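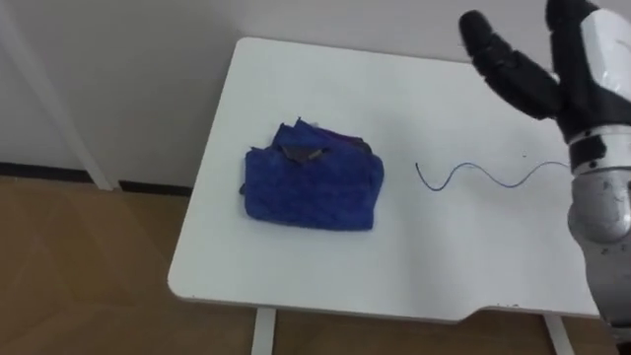
Blue microfiber cloth on a white table.

Testers wanted: do pricey cleaning cloths beat cheap ones?

Musden sells a cloth it says will clean a kitchen for 200 washes with no soap. We doubt it. So does anyone who has owned a cloth.

We need 50 households to use 2 cloths, unlabeled, for 3 months and write down what they see. Streaks, lint, smells, all of it. You wash them your usual way. No fabric softener, please.

No pay. You keep the cloths, whatever they're worth by then. Musden has no part in this and hasn't seen the questions.

If you already love the brand, or sell it, please sit this one out.

Write to Triin Butkienė at the Bullby Household Test Group by the end of May.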